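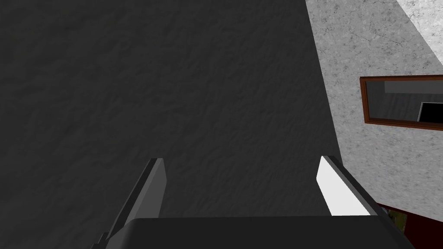 16 March 2023

Okay so I finally did it, I drove out to the Hakamitz dealer in Dovville and sat in the new wagon. I've been reading about this thing since January, and I have to say the pictures did not prepare me for how low it is! You sort of fall into it. My knees were fine going in and had opinions coming out.

It's the Tamuno, the long one, in that greeny gray color I keep changing my mind about. In the sun I loved it. When a cloud came over it looked like an old filing cabinet. They had a red one too but somebody had already put a deposit down and it had a sheet of paper taped inside the windshield saying so, which felt a bit like a dog growling over its bowl.

Anyway, the drive. I got out past the feed store and up the hill road, and it pulls really well, way better than my old car (not hard, my old car has to think about hills the day before). Steering is light, maybe too light at first, then I quit noticing. There's a whistle by the driver's mirror once you get up to speed. The salesman said he couldn't hear it. I turned off the radio and he still couldn't hear it. I can hear it right now sitting at home.

Back seat is huge. I put the front seat where I like it and climbed in behind, and I could cross my legs, so that's the long trips sorted. The cargo floor has a lip on it though, and I don't love that, with the cooler and the folding chairs and everything else we drag around. I should have brought the cooler. I thought about bringing the cooler and then felt silly and left it in the garage.

They want 900 dollars extra for the Isport pack. As far as I can tell that gets you different wheels, a fatter steering wheel and a little badge by the tailgate. The fatter steering wheel is nice! I'm not going to pretend it isn't nice. But the wheels make the ride choppy, I drove one with and one without and the plain one was so much better over the railroad tracks. So plain wheels, if I do it. And then there's a 99 dollar charge for floor mats, and I laughed, and he didn't.

Trade-in number was about what I was scared of. I'd cleaned the car out and everything, even got the gum off the back door, and he walked past it like it was a mailbox. He did come back up a little when I picked up my bag. I wrote the number on the back of the brochure and now I can't find the brochure, so that's probably in the kitchen somewhere.

The wait is two months if I want the gray, three if I want the sunroof. I don't think I want the sunroof. The last one leaked on me all one winter and I drove to work with a towel on my shoulder.

Things to check before I call them back: does the roof rack off the old car fit, what the insurance would be, and whether it'll go in the garage with the bikes on that side wall. I measured the garage tonight and then realized I don't know how long the car is with the hitch on. Need to look that up.

Also need gas tomorrow, the light came on right as I pulled in the driveway.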